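Notebook, dye bench
October, start 8:40

Madder again, third bath of this series. I continue from the notes of last week, where the orange was too strong and I wanted more of the brick color. The recipe is the same one from the Jirnitz booklet, only I change the water. Before, I used tap water. Now it is rain water from the barrel behind the shed, filtered two times through the old cotton.

Wool: the Kolen two-ply, undyed, 295 g dry weight. After washing and drying over night it was 279 g. The difference is more than I expected. I think the spinning oil is a big part of it, but maybe the wool was also a little damp when I weighed it the first time, because the bag stood near the door. From now on I write both weights and calculate only with the second one.

Mordant was done yesterday, alum with a little cream of tartar. The skeins stayed in the pot until the morning. They feel a bit sticky, but less than the last batch, so the amount of alum is better now. Please do not rinse them too hard, if somebody else continues this. One short rinse is enough.

9:15. Madder in the bath, loose, no bag. The bag from Van Damme keeps the powder away from the wool, that is true, but the color also stays inside the bag and I lose too much. I prefer to shake the powder out of the yarn afterwards.

9:50. Bath at 40 degrees. Color of the liquid is dark red with some brown foam at the side. I removed the foam with a spoon.

10:30. 60 degrees. I keep it here. In the second bath I let it go to 75 while I was on the phone, and I believe this is where the brown came from. The Jirnitz booklet permits up to 70, but their madder is maybe an other quality than ours.

11:30. Burner off. Wool stays in the bath until it is cold.

Question for whoever reads this: did we ever test the Gandness chalk? There is an open packet on the shelf and no note in the book. With rain water there is no lime in the bath, and madder likes lime. I put one teaspoon in at 10:00 and I forgot to write it on the right line, so I write it here. If the result is good, I will not know if it comes from the lower temperature or from the chalk. This is a mistake in my planning. For the next bath I change one thing only. 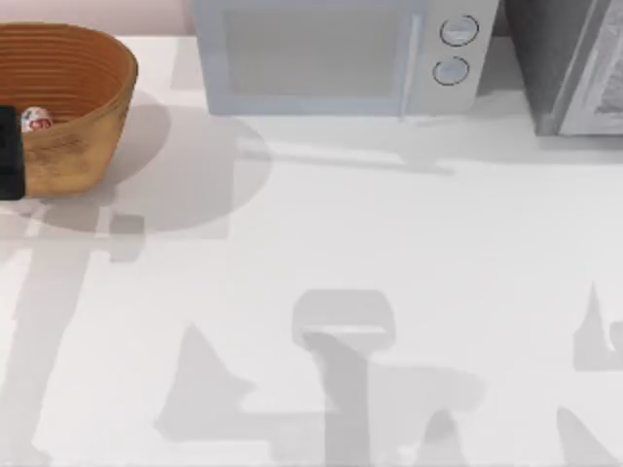
15:20. Took out skein 1 and squeezed it. Wet it is a deep red with a warm side, much closer to brick than both baths before. Wet color does not say much, I have to wait until it is dry. Skein 2 has a lighter place where the tie was too tight. I must use a loose figure eight and a thicker thread, I have written this already 3 times in this book.

16:00. All skeins hanging in the shed, out of the sun. I do not rinse today. They should rest first, then wash with the neutral soap.

The exhaust bath is still quite strong, so I kept it in the bucket with the lid. It is enough for 9 small test skeins, I think, if they are thin. Some of them could go in the iron pot afterwards to see the purple direction.

To do:
label the bucket
buy pH strips, the last ones are too old
cut a sample of the second bath and put it on this page next to the new one
look up how long the chalk packet can stay open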